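What the arm costs, and what it costs after that

The equipment planner at Sudunard keeps two spreadsheets. One is called "arm" and has a single line in it. The other is called "everything else" and has to be scrolled.

"People come to me with the price of the robot," she says. "I ask what it's going to be bolted to. Then they go away for a week."

Sudunard is a small sorting contractor that takes in mixed donations and sends them back out as fabric, toys, and recycling. It has been planning its first automated station since October, and the planner agreed to talk about the money on condition that I didn't call it a journey.

The first quote, from a reseller called Akpan, came to $3,277 for the gripper, the mounting parts, and what the paperwork called "onboarding." She asked what onboarding was. "A video," she says. "A nice video. There was music."

Akpan took the video off and came back with $2,354. A second supplier, Stoder, offered a similar package at $2,157, with shipping extra and a delivery date she describes as "more of a mood." She went with Akpan.

I asked whether the difference was worth it. She thought about that for longer than I expected. "It bought me a phone number that gets answered," she says. "I've paid more for less. We have a label printer."

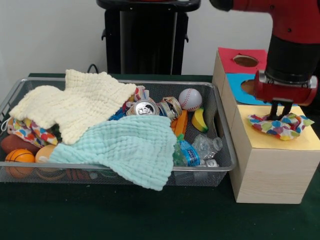
Soft goods are where her budget keeps springing leaks. A ball is easy to plan for, in her view. It has a size, and it keeps it. Cloth has whatever size it feels like that morning, and everything you buy to deal with it seems to come in a second version that costs more. "Fingers, pads for the fingers, spare pads for when the pads go," she says. "I put in one line for consumables. It now has its own tab."

The bins have been another education. She had put them down at zero, on the theory that a box is a box and the building is full of them. Then the people doing the setup wanted openings of a fixed width, at a fixed height, in the same spot every day. "So now I own boxes with a specification," she says. "My father was a carpenter. I haven't told him."

Her advice to anyone drawing up a similar plan is dull and she knows it. Get the quote in pieces. Price the table. Find out who pays when a part has to go back, and get it in writing before anyone is excited. She also asks every supplier for the cost of year two, a question that she says produces "some lovely silences."

The next decision is whether to add a second station at the Sturkaston site. The request is for 4 more, which she read twice and then put under her coffee cup. She has agreed to price one – with the table, the boxes, and the pads – and will look at it again when the first has a full season of bills behind it.

"They can have the video," she says.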